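Liem House Residents and Staff – Mailing List Archive

Subject: Re: Breakfast service, tableware and bread portions
From: Philomena Baidoo, Catering Office
October, 9:40 a.m.

Dear colleagues,

Thank you for the comments received on the draft breakfast arrangements. I reply below to the points raised by Mr. Sabatier, whose message is quoted in part for those who joined the list recently.

> From: Killian Sabatier
> To: Liem House list
>
> I have read the draft and have two concerns. The first is the
> plates. The second floor pantry still has the old oval ones, and
> they do not stack with the round ones sent up from the main
> kitchen. Last month we had 3 chipped in one morning.
>
> The second is the toast. By the time it reaches the east dining
> room it has been under a cover long enough to go soft, and a
> good part of it comes back uneaten. Could the slices be cut
> smaller, and could they be put out plain, with butter and jam
> on the side?
>
> K. Sabatier
> Second Floor Pantry

On the first point, the oval plates will be withdrawn at the end of the month. The main kitchen holds 300 round plates in two sizes, and 70 of the smaller size will be assigned to the second floor pantry. Mr. Väisänen has asked that chipped pieces be set aside in the gray bin by the service elevator and entered on the breakage sheet. Please do not return them to the dish room.

On the second point, the Catering Office agrees. From the start of the new menu, toast for the east dining room will be made in the pantry and brought out uncovered. Slices will be cut before toasting. Butter and preserves will be offered separately in the small dishes already in use – the supply of individual packets will not be renewed.
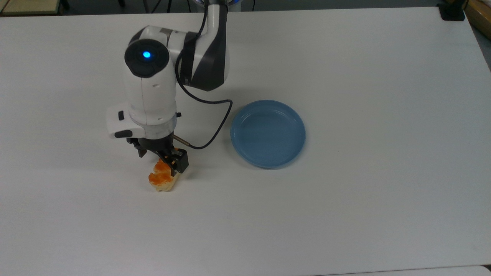 Portion size was the subject of most of the remaining comments. The draft allowed two full slices per person, and several of you wrote that this was more than many residents want at that hour. The revised arrangement is for small pieces, served on the smaller plate, with more available on request. A small piece of toasted bread beside a round light blue plate gives a fair idea of the proportions intended, and leaves ample room for an egg or fruit. Residents who prefer a full slice may continue to have one, and pantry staff should note this on the meal card.

Mr. Baudry has pointed out that the tables in the east dining room must be wiped down and fully dry before plates are set. This remains the duty of the early shift. Cloths are to be changed between rooms.

Further comments may be sent to the list or left in writing at the Catering Office before noon.

Respectfully,

Philomena Baidoo
Catering Office, Liem House

Recent messages on this list
Meal cards: revised form (Muthu Alva)
Re: Service elevator hours (Raimo Väisänen)
Early shift, linen count (Évan Baudry)
Coffee urns, second floor

Contact the list administrator | © Liem House | Back to top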